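Speaker notes: Lighting a small room on a small budget
Last updated: July
Reading time: 4 minutes

Opening

Good morning. My name is Teresa Lynch and I do lighting for community theater, gallery nights and the odd trade show. Say the name of the room out loud here, people come in late.

Main point for the first five minutes: most small rooms have too much light in them. Ask who has turned off the ceiling tubes before an event. Wait for hands. Then ask who put something in their place.

Story: the Skaleck hall job. We had 300 dollars and one afternoon. We spent 87 on gel sheets and clamps and the rest on two used LED floods. The hall looked fine. The buffet looked terrible, and that was my fault. I put magenta on the food.

Color on white

White surfaces take whatever you throw at them. A white wall, a tablecloth, a shirt. If you only own one colored fixture, point it at something white and leave the rest of the room dark. Strong pink goes a long way. Start at half power and walk to the back of the room before you touch the dial again.

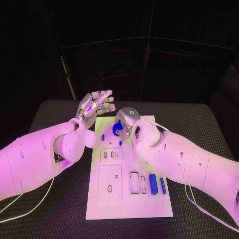 Dark drapes behind the speaker are worth the rental. Black eats spill light, so you can be sloppy with your angles and get away with it. At Nokus we hung gray because the black was booked, and every stray beam showed up on it.

Pause for water.

Plain white light

Go slow on this part. Last time I rushed it.

For anything people need to read or handle, use neutral white from two sides. One lamp gives you a hard shadow right where the hands go. Two lamps, same height, same model if you can manage it. Mixed brands will drift apart in color even when the label says the same number — I learned this at the Stilex open house with half a table blue and half of it yellow. 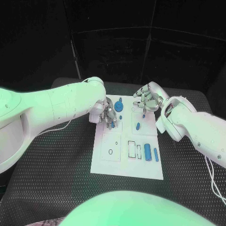

Kulap Rojanasak objected when I gave this talk in the spring, saying that matched lamps are a luxury and that a sheet of tracing paper over the brighter one does nearly as well. I have tried it since. It does help with the shadows. It doesn't fix the color.

Green

Everyone's least favorite. Green makes skin look ill, so keep it off faces. It works on objects, plants and back walls. If a room goes green by accident, check the old tubes first, then check what the camera thinks white is.
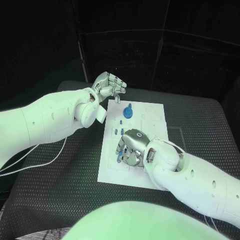

White shells and a white board under a green cast.

Closing

Hand out the gel swatches. Remind them to bring the swatches back. Questions until the bell.

Comments

Jirayu Ruangrit: Which floods did you buy for the hall? Ours flicker on video.

Fanni Oláh: I was in the back row and couldn't hear the part about dimmers. Could you add it to the notes?

Ojārs Paulauskas: We hung gray too, same problem. Ended up borrowing black from the school.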